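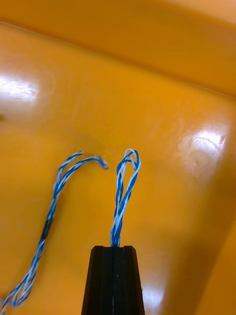

School robotics clubs should spend less time on driving and more time on wire. I mean it. I have helped with the after-school club at Doherty for a while now, and before that I judged at a couple of the regional days, and every time it is the same: big open floor, tape lines, robots that zoom. Crowd loves it. Then in October our older group picked a project that doesn't zoom at all. An orange-yellow tray, shiny as a candy wrapper, blue and white wires twisted together in bundles, and a black gripper that has to take hold of one and keep it upright while another lies there with its end curled over like a shepherd's crook. That is the whole show. Parents come by at pickup, watch for a minute, ask when it's going to do something. And I think it is the best thing the club has ever taken on.

Let me say why, fast, before the kids need the laptop back.

Wire is rude. A block is the same block every time you set it down. Foam ball, same. You teach a robot to pick up a block and by snack time it picks up blocks, and everyone high-fives, and what did they learn? That the numbers were right. Fine. But twisted wire sags, springs, hooks on its neighbor, and lies one way now and another way after you touch it. There is no saved position that keeps working. The students have to ask what the thing is doing and not just where they left it. That's a different kind of thinking and most of them had never been asked for it before, not in our club and not in class either.

The old season, the Stirnby Cup, was 19 robots in a gym pushing foam cubes into a corner. I liked it. I am not going to pretend I was above it, I yelled as loud as anybody. But look at what the points paid for. Speed, mostly. Weight, a little. A team with a heavy fast base and almost no code could finish near the top, and did, two years running. The teams that tried something clever with an arm dropped cubes and went home early. So the next year fewer arms. The year after that, none. Kids are not dumb, they read the scoring sheet better than we do.

And the cost! Our last competition base ate $600 before anyone bought a battery for it. The wire project runs on the small arm we already had, a tray, and a $299 grant from Sasix, the parts shop out on the county road, and part of that went on pizza. Wire is nearly free if you ask around. Any electrician has a bucket of ends. I keep hearing that serious robotics is out of reach for a school our size and I just dont buy it. Fast robotics is out of reach. Fiddly robotics is cheap.

The usual objections, because I've had all of them at the pickup door.

It's boring to watch. Yes. So is a kid learning the violin. The club is for the members and the folding chairs are extra. Also it is less boring than you'd think once you know what they are trying for – there is a hush before the fingers close that I never once heard in the gym.

Kids will quit. Some did. We lost a few to the drone group and I was sorry, they were good kids and they wanted noise and I get it. But others showed up who would never have come to a pushing contest. One girl does beadwork and has better opinions on how a strand behaves than I ever will. A boy who fixes bikes with his uncle. Quiet ones, hands people. We had been running a club that told them, without saying so, that it wasn't theirs.

It isn't real engineering, it's fussing. This one makes me mad. Go look inside anything. The car, the dryer, the thing that beeps in the hospital. Wires, somebody put them there, and very often that somebody used their hands, because floppy stuff is hard for machines. If a student wants to work on a problem that grown-ups still find hard, this one is sitting on a table in room with a bad radiator. Cubes in a corner is a solved problem. Has been.

Then there's the logbook, which I have to bring up. The students called their program Dorkuvo (don't ask me, they voted) and it writes down every try. Time, where the arm went, and then a person has to type a line about what happened. As I write this it stands at 3,357 tries. I have read a lot of those lines. Early ones say "fail" and "fail again" and one just says "ugh". Later on you get things like "grabbed too far down, top flopped over" and "the twist is tighter here, try here." Nobody graded them into writing that. They needed it the next afternoon, so they wrote it. I have taught writing, real writing, with a rubric, and never got sentences that plain out of a ninth grader.

What I would change, though, and this is where I part ways with some of the other coaches who like the project. A few of them want to turn it into an event. Timed. So many bundles in so many minutes, a trophy, a bracket. I understand the pull, a competition gets you a bus and a paragraph in the district newsletter. But put a clock on it and I can tell you what comes next. Somebody stiffens the wire. Somebody builds a slot so that it can only lie one way. Clever, sure, and legal, and there goes the hard part, and we're back to cubes. If there has to be a contest then judge the logbook. Or have teams swap wire at the start, so they face a bundle they have never met. Or give points for explaining a miss to a stranger. I would drive three hours to watch that one.

I'd also like the club to stop hiding the misses on open night. Last spring the older group wanted to show only the one good run, on a loop, on the big screen. I let them and I regret it. A little kid watching that thinks the arm came out of the box knowing. Run it live. Let it drop the thing. The eight year olds at the front will have six ideas about why and two of them will be worth trying.

Things I don't have an answer for. The work goes slow and a member who misses a week can feel lost. Only so many kids can stand at one tray, and the ones at the back get on their phones, I've seen it, I've told them, they do it anyway. A second arm would help and a second arm is money. And some afternoons everyone is just tired of looking at blue and white and we go outside and drive the old base around the parking lot. Which is fun! I'm not a monster. Keep a fast robot around for that.

But when the district asks in the spring what our club needs, and they do ask, there's a form, the line everybody fills in is travel and entry fees for the Cup. I am going to write something else this year. Bench space. Better lamps, that plastic throws glare like you would not believe. Another hour with the room unlocked. If you coach a club near us, write the same on yours, the forms are due before break and they read them in a pile.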